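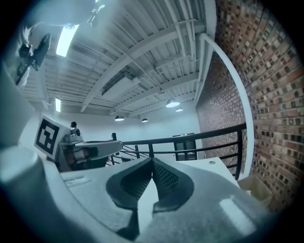

Clada Hand-Held Gripper Kit: Gallery

Home / Products / Hand-held / Clada / Gallery

Clada is a hand-held gripper kit for recording manual tasks that will later be taught to a robot arm. The operator holds the gripper, does the job at normal speed, and the footage is saved for training. It is sold and rented by Skolgate from our workshop in Prarkbridge. Customers who want to see the kit in use before they book a rental can start with the sets listed on this page.

Pictures are grouped by set. Select a set name to open it full size.

Set: At the bench
Grippers in hand, indoors, under ordinary ceiling lighting. We recommend leaving the room lights on for the whole session and keeping the same ones on the next day.

Set: Finger pads
Close views of the standard pads and the soft pads. Standard pads suit boxes, bottles and most tools. Soft pads are for fruit, foam and thin plastic. Both are held by the same screws, and a change takes 3 minutes with the driver supplied.

Set: Markers
Square printed markers, new and worn. Replace a marker if the corners lift or the black areas have faded to grey. Spare sheets are listed under Parts.

Set: Charging and storage
The dock, the mains lead and the carry case. Australian and Canadian plugs are both stocked. Please tell us which one you need when you order.

Set: Packing line trial
Recorded at Kazlauskienė Packaging in May. Staff filled and closed cartons using a pair of Clada grippers and saved 500 runs over the trial. They asked for a longer wrist strap, and it is now included in every kit.

Set: Kitchen tasks
Cups, cutlery and drawers. Wipe the pads with a damp cloth afterwards. The body of the gripper is not waterproof and should be kept out of the sink.

Set: Returns and servicing
What we check when a rental comes back: finger travel, trigger spring, camera focus, battery. Normal wear on the pads is not charged. Cracked housings are.

Rental details

Daily hire is $250 for a pair of grippers with dock, case and one set of standard pads. Soft pads are $15 extra per hire. Pick up from Prarkbridge is from 9 am, and returns are due by 4 pm on the last day. Courier delivery can be organised at cost.

A short set-up session at the workshop is included for first-time customers. Bring the objects you plan to work with if they fit in a car. We have tables and power, and there is parking off the rear lane.

Using these pictures

Customers may use the gallery in reports and funding applications. Please credit Skolgate. For print files, write to the parts desk with the set name and the size you need.

Next: Clada parts and spares
Back to: All hand-held products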